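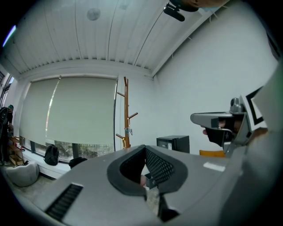
Week 2: Can machines do chores yet?
Notes by Etenesh Gebretsadik, updated Aug 31, 2023

Short answer: some chores, in some rooms.

Floors are the easy case. A vacuum robot can bump a chair leg and carry on. Picking things up is harder. Cloth changes shape, bags sag, and a hand has to guess at the weight before it lifts.

Shop floors come first. At Meireles the same part arrives in the same tray, so one grip will do. A home has no tray.

Terms for the quiz: grasp, jaw, payload, demonstration.

Reading: Bunting, the June handout, both sections. Bring one chore from your own home, written out as steps. Limit 100 words.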